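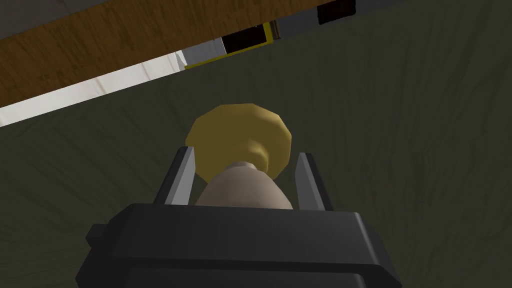

Wrist view, fingers open on either side of a two-part object.

Notis Sim Kit – README

Notis is a simulation kit for testing pick-and-place code before it goes near a real arm. It is sold by Stinham as a download with a one-seat license. This README covers release 3, dated Wednesday, September 18, 2019. The scene files were built by Dumley and the object set by Giáp.

What you get

The kit contains 2650 rendered episodes, 22 household objects and the scene files needed to run them again with your own controller. Each episode has wrist camera frames, joint positions and finger opening, logged at 30 steps per second. Frames are plain PNG. Logs are CSV with a header row.

Objects are low-polygon on purpose – they load fast and the collision shapes match what you see. If you need fine surface detail for training, look at the texture pack, sold separately.

Install

Unpack the archive to a folder with no spaces in its path. Copy your license file into the same folder. Run setup, then run check_scene. If check_scene reports a missing texture, unpack the archive again and repeat.

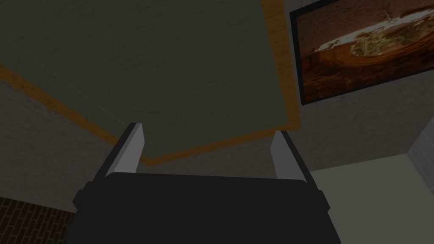

KNOWN LIMITS

The wrist camera is fixed to the gripper and turns with it. In some poses it points up past the fingers, and the view is filled by walls and the larger surfaces of the room. These frames are kept in the logs. To skip them, set drop_no_object to 1 in the config file.

Room lighting is even and can't be changed in this release. Cloth and liquids are not supported. Contact forces are estimates and should not be used to set grip strength on real hardware.

Scenes saved with the March release will open, but object poses have to be exported again.

License and support

One seat covers one machine. You may publish results and single frames with credit to Notis. You may not resell the scene files or the objects. Send bug reports to the Stinham support desk with the episode number and your config file attached.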